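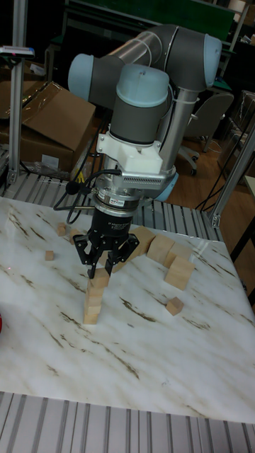
## Suledine Parcel Register

Suledine is a desktop parcel register for people who hold listed shares directly. It records each purchase as a separate parcel, carries the cost base forward through corporate actions, and produces a disposal report at the end of the financial year. It does not place trades, and it does not give advice or rate securities.

The current release is version 7. It replaces the earlier Baloyi Holdings Workbook, which was a spreadsheet template. Workbook files can be imported directly.

### What it records

- Buys and sells, with brokerage allocated to the parcel
- Dividends, including franking credits and withholding
- Dividend reinvestment, with the residual balance carried to the next payment
- Splits, consolidations, bonus issues and returns of capital
- Demergers, with a cost base apportionment entered by the user
- Rights, taken up or lapsed
- Scrip-for-scrip takeovers, with or without rollover

Each entry keeps its original currency, the settlement currency and the exchange rate applied. Rates can be typed in or read from a CSV file. If no rate is present for a trade date, the entry is held in the Unresolved list and is left out of reports until it is fixed.

### Parcel matching

Four matching methods are available: first in first out, last in first out, highest cost first, and manual selection. The method is set per holding and can be overridden on a single sale. The override is written to the audit log with the time and the parcels affected.

Once a financial year is locked, parcels used in that year cannot be matched again. Unlocking a year flags every later disposal that relied on it, and the Disposal Report prints with a "Draft" watermark until those disposals have been rechecked.

Quantities are held to four decimal places, so fractional holdings in overseas shares are supported. Money is held to six decimal places internally and rounded to the cent only on reports. Small differences against a broker statement are usually rounding – see Tolerance under Settings.

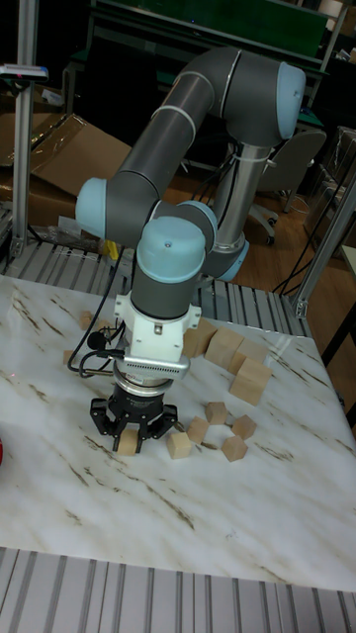

### Importing transactions

Contract notes are imported as CSV. Column layouts are saved as profiles, and 16 are supplied. A profile can be copied and edited when a broker changes its export. PDF contract notes are not read.

To import a file:

1. Open the portfolio and choose File, then Import.
2. Select a profile, or choose New Profile and map the columns.
3. Check the preview. Rows in amber have a security code that is not in the portfolio.
4. Resolve or skip the amber rows.
5. Choose Commit. The import is stored as a batch and can be reversed as a batch.

Duplicate rows are detected on trade date, code, quantity and contract number. Where the contract number is blank, the row is treated as a possible duplicate and must be accepted by hand.

### Reports

| Report | Basis | Output |
|---|---|---|
| Disposal Report | Financial year | PDF, CSV |
| Income Report | Payment date or record date | PDF, CSV |
| Open Parcels | Any date | PDF, CSV |
| Unrealised Position | Any date, prices required | CSV |
| Audit Log | Whole file | CSV |

Prices are not supplied with Suledine. End-of-day prices may be loaded through the Emadora connector, sold separately, or pasted in from any source. The Disposal Report and Open Parcels do not use market prices and will run without them.

### Editions and limits

**Single.** One portfolio, up to 50 holdings. All reports. No entity grouping.

**Household.** Several portfolios in one file, up to 700 holdings in total. Entity grouping for individual, joint, company, trust and super fund ownership. Transfers between entities are recorded as a disposal and an acquisition, with an option to carry the cost base across where that treatment applies.

Closed holdings count toward the limit until they are archived. Archived holdings stay in the Audit Log and in any report for a year in which they were active.

### Requirements

- Windows or macOS, 64-bit
- A local or network drive with write access
- Spreadsheet software for CSV output (optional)

The portfolio file is encrypted with a passphrase chosen at creation. There is no recovery key. Storing the file in a synced folder is supported, but it should be open on one computer at a time – a second copy will open read-only.

### Known issues in this release

- Joint holdings with unequal shares show the correct totals but round each owner's share separately. The two may differ from the total by one cent.
- Lapsed rights with a retail premium payment must be entered as two lines.
- The Income Report sorts by security code even when "Payment date" is ticked. A fix is in testing.

Upgrade pricing for registered Workbook users closes on Fri 23 October. Licences bought in September already include the upgrade and need no further key. Orders and licence transfers are handled by the Postville office.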